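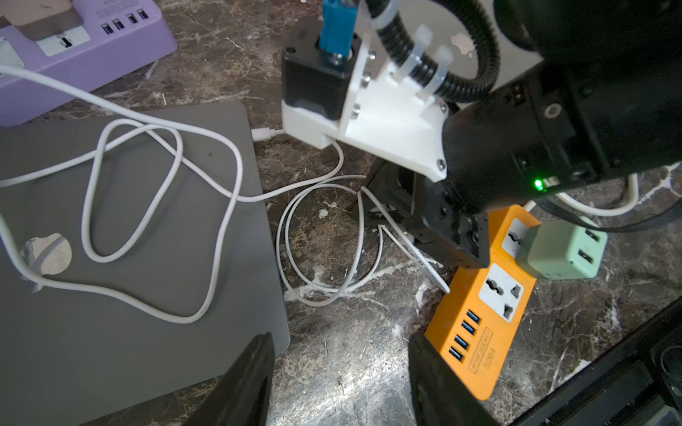 **Is it safe to run a toaster from a power strip?**

Asked 4 July 2019

We rent a small place on Enard Street and the kitchen has 2 outlets on the counter side. One is taken by the fridge. The other has a power strip with the toaster, an electric kettle and a phone charger on it. Last week the strip clicked off while both the toaster and kettle were going. I pressed the reset and it came back. The label on the bottom says 1695 watts max. Is this something I need to fix or can I just live with it?

---

**Answer 1** (accepted)

Add up the watts. They are printed on a plate on the underside or back of each appliance. Our toaster is 800 and our kettle is 1500, so together they draw 2300 watts, well over your limit. Yours may differ a little but not by enough to matter. The strip shut off since that is its job.
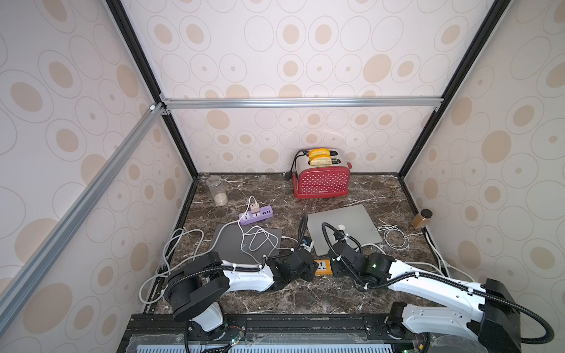 *Red polka dot toaster with two slices of bread in the slots.*

Resetting it once is fine. Making a habit of it is a bad idea, as the breaker inside a cheap strip wears out. Most fire safety advice is to plug anything that heats directly into the wall. If you can't do that:

- Never run the kettle and toaster together.
- Feel the plug after a few minutes. If it is hot, stop using that strip.
- Don't plug one strip into another.
- Keep the cord out from under mats and away from the sink. 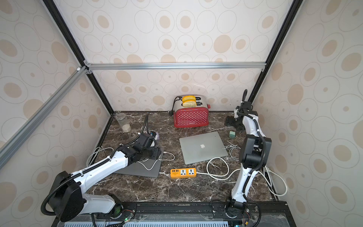 I would also ask the landlord for another outlet. Ours had one put in last March and charged us nothing. The electrician was here for an hour. Ask for a GFCI outlet if it will be near water.

---

**Answer 2**

Move the phone charger if you want, but it hardly uses anything. The kettle is the problem. I boil water on the stove now.

---

**Answer 3**

had the same thing with a Triven strip, bought a bigger one and it still tripped, it was the breaker in the hall. check what else is on that circuit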